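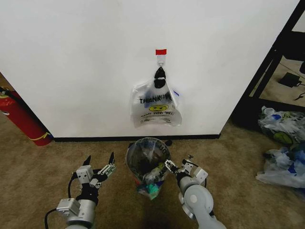

Team equipment issued by the Oltdale Recreation Soccer Program remains in the household of the player for the whole season, and the household is responsible for its care. The following guidance covers uniforms, shin guards, cleats, goalkeeper gloves and match balls. It applies to both youth and adult divisions. No special room or furniture is required. A single adhesive hook on a bare stretch of wall, with a plastic shopping bag hung from it and a small lined wastebasket on the floor below, will serve as a station for small items and for the tape and wrappers that come home in every gear bag. Households with more than one player should keep a separate station for each.

Unpacking after a match

Gear bags should be emptied on the day of the match. Uniforms left overnight in a closed bag will develop an odor that ordinary washing may not remove, and damp shin guard sleeves will pass the same odor to everything near them. Empty the bag outdoors or over a bathtub if the field was muddy. Turn the bag inside out, shake it, and leave it open until the following morning.

Used athletic tape, pre-wrap and torn sock ties are to be thrown away at this point. Do not return partly used tape to the bag with dirt on the edge of the roll. Cut away the soiled turns first.

Uniforms

Wash jerseys, shorts and socks in cold water, inside out, with a mild detergent. Undow sports wash is supplied to team managers at the start of the season and may be requested from them in small quantities; any detergent without bleach or softener is acceptable. Fasten or remove anything with hook-and-loop closure before the load is started. Goalkeeper jerseys with sewn elbow pads should be washed by themselves.

Do not place jerseys in the dryer. The numbers are heat-applied and will lift at the corners, and a jersey with a missing digit cannot be worn in a Reisinger League match. Hang each jersey by the hem, with the collar down, on a line or a plastic hanger. Wire hangers leave rust marks on the white away set.

Grass stains: mix one part white vinegar with 2 parts cold water, apply to the stain with an old toothbrush, and leave for 10 minutes before washing.

Clay and mud: let the garment dry fully. Brush off what will come off. Rinse from the back of the fabric, then wash.

Blood: cold water only, as soon as possible. Warm water will set the stain. If the mark remains after two washes, report it to the team manager and do not attempt bleach.

Field paint: most line marking paint used at the Gania complex is water based and will come out with dish soap if treated the same day. After that, results vary.

Shin guards

Hard shells should be separated from their sleeves and wiped with a damp cloth after each use. Once every two weeks, wash the shells in a sink with warm water and dish soap, rinse them, and stand them on end to dry. Sleeves may go in the washing machine in a mesh bag. The foam backing on one-piece guards must be pressed in a towel and allowed to dry in moving air, away from radiators. Baking soda may be left on the foam overnight and brushed off in the morning.
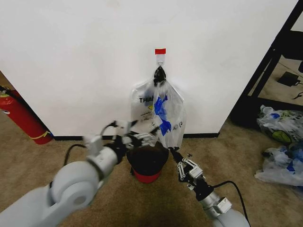
A shopping bag on an adhesive hook, above a small trash bin.

Hooks and hanging storage

Adhesive hooks are suitable for light items only: a pair of sleeves, a captain's armband, a few sock ties. Heavier articles, including cleats and balls in a net, should hang from a screw hook set into a stud or from a sturdy rail. The following points apply to adhesive hooks.

- Wipe the wall with rubbing alcohol and let it dry before mounting. Household cleaners can leave a film.
- Press the hook firmly for as long as the package states, and wait the full time given before hanging anything.
- Respect the weight limit on the package. Wet fabric weighs considerably more than dry.
- Mark the intended position with a small piece of tape before opening the adhesive strip.
- To remove the hook, follow the maker's directions. Pulling straight out from the wall is likely to take paint with it.

Plastic bags should not be used for anything damp, and should be kept out of the reach of small children. Mesh laundry bags are preferred for sleeves, gloves and liners.

Cleats

Knock cleats together outdoors while the mud is still soft, then remove the remainder with a stiff brush or a wooden craft stick. Loosen the laces all the way and lift out the insoles. Fill each shoe with crumpled newspaper and change the paper after the first hour if the field was wet. Cleats must not be machine washed. The adhesive holding the sole plate will fail, and the program does not replace loaned footwear damaged in this manner.

Leather uppers may be treated with a thin coat of conditioner twice a season. Synthetic uppers need only a damp cloth. Replaceable studs should be taken out at the end of the season, cleaned of grit, and put back with a trace of petroleum jelly on the threads. A stud that has been left in place from one August to the next will often have to be drilled out.

Goalkeeper gloves

Before play, dampen the palms with clean water. Afterward, rinse the gloves under a lukewarm tap, pressing from the fingertips toward the wrist until the water runs clear. Do not wring them. Dry them flat, with the palms facing up and out of direct sun, and store them slightly damp in a breathable pouch with the palms apart. Latex palms stored face to face will bond, and they tear when separated.

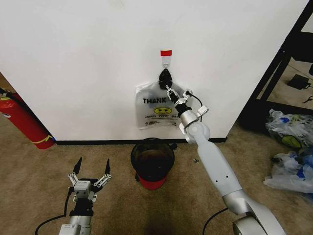

Gloves that have already bonded should be soaked in lukewarm water and eased apart from the wrist end. If a fingertip has torn, stop and return the pair. Mr. Valentin Camenzind, equipment coordinator, repairs loaned gloves between seasons and prefers to receive them unglued. Household super glue makes the latex brittle and a repair over it will not hold.

Match balls

Each team is issued match balls and training balls, and the two should not be mixed. Match balls are wiped with a damp cloth after use and kept indoors. A ball left in a car trunk through a warm afternoon will lose its shape at the seams.

Check pressure with a gauge before each match. Moisten the needle with a drop of silicone or glycerin oil, insert it straight, and never force it. Saliva is not an acceptable substitute. For winter storage, release a portion of the air so that the ball yields to the thumb, and place it on a shelf where nothing rests on top of it.

Slow leaks may be located by holding the ball under water in a bucket. Bubbles at the valve usually mean a dry valve, and a few drops of oil worked in with the needle will often cure it. Bubbles from a seam mean the ball should be returned.

End-of-season return

All loaned items are to be returned clean and dry to the equipment room at the Gania complex. A full adult team set consists of 22 numbered jerseys, which the team manager folds in number order, front side out, with the socks paired and banded. The equipment room holds more than 3000 individual items, and a set that arrives out of order will be handed back for sorting. Shin guards, gloves and armbands go in a separate bag labeled with the team name. Please remove all personal name labels before return. Residue from iron-on labels may be lifted with a cotton ball and rubbing alcohol, tested first on the inside hem.

Damaged articles should be tied with a strip of cloth at the damaged spot and kept apart from the rest of the set. Missing articles are to be listed on the back of the return card.

Guidance revised 6 May 2020. Earlier printed copies should be discarded.

Home Divisions Schedules Fields Equipment Care Forms Contact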